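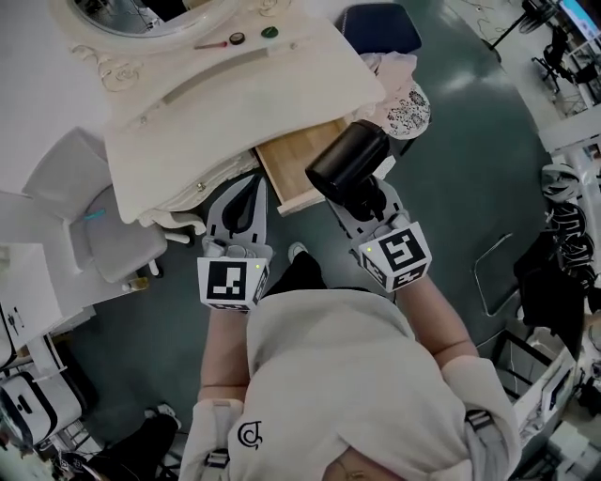 ドレッサーの片づけは、どこから手をつければいいですか。
毎日開ける引き出しを一つ選び、それを最後まで引き出すところから始めます。

ホーム　講座一覧　講演メモ　お問い合わせ
読了時間 6分

ドレッサーの引き出しを一つ片づける（話し手用メモ）
2021年3月30日（火）　ボーリュー会館　小ホール
話し手：リュシー・チザム

1　はじめに
あいさつは短く。司会のテレーズ・ルミューさんから経歴の紹介があるので、自己紹介は繰り返さない。
今日の範囲を先に言う。扱うのは引き出し一つと天板。クローゼットと洗面所は9月の回で話す。

最初のスライドは、クリーム色がかった白いドレッサー。縁と足もとに渦巻きの彫り飾りがあり、上に丸い鏡がある。引き出しは淡い色の木で、木目が見えている。飾りのある家具は表の印象が強いので、片づけの話になると見えるところから拭きたくなる。今日は順番を逆にして、引き出しから入る。
スライドはここで長く止めない。次の話をしながら出しておけばよい。

2　引き出しを引く前に
会場に聞く。「今朝、ドレッサーの引き出しを開けた方」。手を挙げてもらい、すぐ次へ。

床の話。引き出しは前に出てくるので、その分の場所がいる。椅子とスツールは先に脇へ寄せる。床に物が置いてあるなら、それも先にどける。小さい瓶は足で蹴りやすい。
古い家具は、引き出しの奥に止めがないことがある。最後まで引くときは片手を下に添える。ここは実際に手の動きを見せる。

布を一枚広げる。風呂敷でもバスタオルでもよい。中身は床にじかに置かず、布の上に出す。色の薄い無地が向いている。柄物の上だと、ヘアピンやピアスの留め具を見失う。

3　出す
全部出す。途中で使い始めない。口紅のふたを開けて色を見るのは後。
倒れると困るものから先に出す。化粧水、除光液、香水。ふたを締め直してから立てて置く。締まりの悪いものは洗面器に入れておく。
筒形のもの（水筒、ふた付きのカップ、ブラシ立てなど）は引き出しの中で転がる。背の高いものは寝かせて入れることになり、開け閉めのたびに動く。戻すときには別の置き場所を考える。

空になったら、奥の角を見る。粉がたまっているのはたいてい角。乾いた刷毛で手前に集めて、それから固く絞った布で拭く。塗装のない木は水を吸うので、拭いたあとは開けたまま置く。この間に次の仕分けをする。

4　分ける
置く場所は四つ。毎日、週に一度、たまに、ここではないもの。
「捨てる」の山は最初には作らない。以前は作っていたが、手が止まる人が多かったのでやめた。フランシーヌ・フェールさんの講座でも同じやり方に変えたと聞いている（本人の許可あり、名前を出してよい）。

「ここではないもの」に入りやすいもの。電池、領収書、薬、充電コード、文房具。薬は引き出しに戻さず、家の薬箱へ。領収書はその場で読まない。

化粧品の期限は、開けた日が分からなければ、においと分離の具合を見る。マスカラは迷ったら手放す。この項目は質問が多いので、細かい話は終わりの時間に回すと伝える。

5　戻す
引き出しを前後の二つに分けて考える。手前が毎日、奥が週に一度。たまに使うものはこのドレッサーから出して、別の棚へ。
仕切りはあとから買う。先に買うと寸法が合わない。まずは空き箱で一週間試す。菓子箱のふたで足りることも多い。
それでも買うなら、予算は全部で3,000円まで。フルテオの浅型トレーを回覧する（袋に入れて持参）。一つ1,000円。売り込みに聞こえないように、空き箱の見本も一緒に回すこと。

重ねない。下のものが見えなくなる。引き出しが浅ければ、はじめから一段しか入らないので楽。

6　天板
引き出しが終わってから天板。
天板にはふたや小物が並びやすい。使ったあと、引き出しを開けるのが面倒で上に置く。だから手前に空きを残しておくことが大事で、戻す場所が詰まっていると、また上に並ぶ。
持ち主の分からないふたは小皿に集めて、月末まで待つ。本体が出てこなければ処分。
鏡は最後に拭く。彫り飾りの溝は布だと届かないので、使い古した化粧筆がよい。濡らさずに払う。

7　椅子と、かけてある布
時間があれば話す。押していたら飛ばして8へ。
ドレッサーのまわりの椅子は服の置き場になりやすい。着る服なのか洗う服なのか、その日のうちに決める。スツールの上は空けておく。座れないと、立ったまま化粧をして、出したものがそのまま残る。
ウーゴ・バリオスさんの家の例を出す。椅子の横にフックを一つ付けただけ。写真はなし、口頭で。

8　質問の時間
予想される質問と返し方。

・家族と共用の場合。引き出しを人で分ける。一つしかないなら左右で分ける。
・引き出しが重くて動かない。中身を出してから、底の両端にろうそくをこすりつける。それでも引っかかるなら家具店に見てもらう。
・においが残る。開けたまま一日置く。重曹を小皿に入れて奥へ。
・どのくらい時間がかかるか。人による、と答えてよい。初めてなら午前中を空けておいてもらう。

配布資料は100部。入口の机に置く。余ったらテレーズさんに渡す。
トレーの回収を忘れないこと。

当サイトではクッキーを使用しています。閲覧を続けると、使用に同意したものとみなされます。　同意する　設定を変更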